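About Panley

Hi, and thanks for poking around! I started Panley in my garage in Gemar, with two secondhand sewing machines and a big pile of canvas nobody else wanted. I wanted a school bag that would last past October (my kids' never did).

We make backpacks, lunch sacks and pencil rolls now, 22 styles in all, and every one still gets its straps stitched down twice.

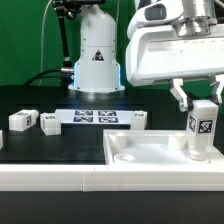
White block, white tray.

In February 2019 we moved into the old MacKinnon building, which has big windows and a freight elevator with a mind of its own. There are seven of us, plus a radio we fight over. We cut in the mornings, sew after lunch and pack orders last, and if you call while we're packing you'll probably get me, out of breath. 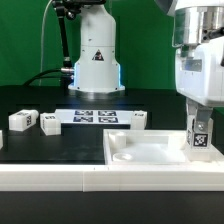
Repairs

Send it back! Zippers, buckles, chewed corners (hello, dog owners), we fix them all for the price of postage. Last year we mended 245 bags, and I love seeing where they've been. The Pranurano, our biggest pack, comes back the least, but when it does it's usually full of sand. Please shake it out first. 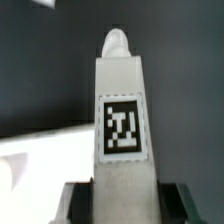
A customer wrote to us that her Pranurano had gone through middle school with one kid and was starting over with the next, and could she please get the green strap again? Yes, we still cut it. Just write "green" on your repair slip.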